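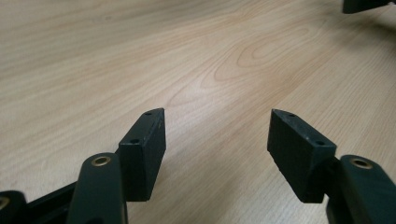 DIRNELL, March

Seven digits are going away, and I for one am delighted to be writing about it! If you live anywhere in the Dirnell exchange you have probably had the postcard by now, the yellow one with the small print on the back. It says that the new overlay code is on its way and that we will all be dialing ten digits for every call, next door included. A lot of you wrote in with questions after the last newsletter, so most of this item is answers.

First, the thing people ask me more than anything else: your number stays exactly the same. Same area code, same prefix, same last four. An overlay puts a second area code on top of the territory that already has one, and only new lines get the new code. If you order a second line for the shop or your kid gets a first cell phone, that one may come with the new code, even though it rings in the same house.

The other way to do it is a split, where the map gets cut in two and half the people lose the area code they have had all their lives. Some of you remember our last one. Alby Whitcombe does, because he was running the feed store then and had just paid for 2000 invoices with the old code printed on them. He used them all up, too, correcting each one with a pen. Alby came to the evening meeting at the library to speak in favor of the overlay and got a round of applause before he had finished his first sentence.

Why now? Our exchange has 22 prefixes, and only two of them still have a decent run of numbers left. Every prefix holds ten thousand numbers, which sounds like plenty for a town our size, but numbers used to be handed to phone companies in whole prefixes. A small company with a few hundred customers could be sitting on the rest of a block for years. These days they are given out a thousand at a time, and that has bought us a good long stretch. Then there are all the lines with no person on the end of them – alarm panels, elevator phones, the gas pump readers out on Zeltby Road. They need numbers like anyone else.

Manon Hawthorne has been keeping the exchange history for us, and her notes are a treat. The first switchboard was in the back of the Stöcker building, up the stairs over the bakery, and you asked for people by name. Then came two-digit numbers, then four, painted on delivery trucks all over town. She has found an old directory in which the doctor is 7 and the undertaker is 8, and she would love to hear from anyone whose family still has one from before dial service. Exchange names came next. Ours was PRomach, with the first two letters dialed as 7 and 7, after the Promach mill, and there are people in this town who will still give you their number as "Promach 4" and expect you to know what to do with it. I do know, and I love it when they do that.

Now to the practical part. There is a get-used-to-it period first, when a local call will go through with seven digits or ten. Use it! After that, seven digits will get you a recording asking you to hang up and try again. You do not need to dial a 1 in front of a local ten-digit call. What is local stays local, and the price of a call does not change because it has more digits in it. Three-digit numbers such as 911 and 411 work as they always have.

Your own phone is the easy bit. The things that dial by themselves are what people forget:

Home alarm systems that call a monitoring center
Medical alert buttons
Fax machines and their speed-dial lists
Gate and door entry boxes
Call forwarding, if you set it up with seven digits
Cell phone contacts saved without an area code 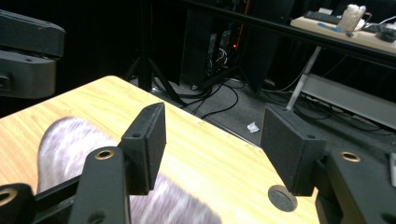
Ten digits for every local call, coming soon to the whole exchange.

Uthai Pongsiri spent a morning going through the entry boxes at the Zeltby apartments and found that almost half of them were still set to dial seven. It took him a few minutes per box once he had the right code from the manual. If you manage a building, please put this on your list early. He is happy to talk you through it, and he is very patient (I tested this).

Also have a look at anything with your number printed on it. Store signs, business cards, dog tags, the sticker on the side of the van. If the area code is missing, add it the next time you reprint. Charoen Wiriya at the print shop will put the area code on any existing card layout at no extra charge when you reorder, and she has asked me to say that she can match old typefaces pretty well.

We also had a lovely letter from Surachet Ratanaporn, who moved here from a city with four overlaid codes and wonders what the fuss is about. His point is that after a couple of weeks your fingers do it without asking you. I believe him. My own mother has already switched over, and she has started answering her phone with all ten digits, area code first, as her own mother used to do with four.

A large-print dialing card is at the library desk and at the post office. Take one for a neighbor as well. If you have an old directory, a rotary phone with the number card still in the middle, or a good party-line story, Manon is at the history room most afternoons until four.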